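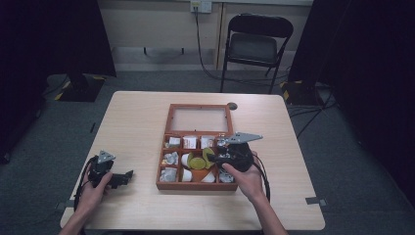

The sorting box, clear lid panel and all

Achari is a small snack shop in Ikville. Two rooms, one long counter. Sudheer Salian and Savita Uniyal opened it in March with 174 kinds of sweets and salty bits. Up to 578 now, wich is too many, says Savita.

New things get tried at the table first.
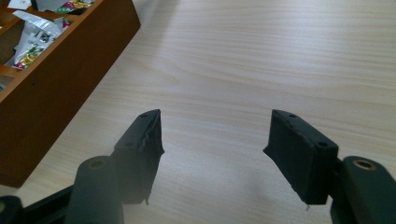
Wrappers go back in the box till Saranya Nadar has written them up. Flavor, price, would we eat it again. Then it all gets cleared out and we start over. Messy but it works for us.

Tastings are open to anyone, ask at the counter. Bring a freind. Kids fine. 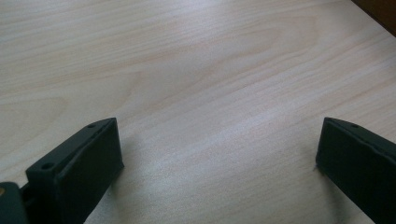

Our table, pale wood, lots of grain

Closed August 15, 2026 for restocking. Back the day after.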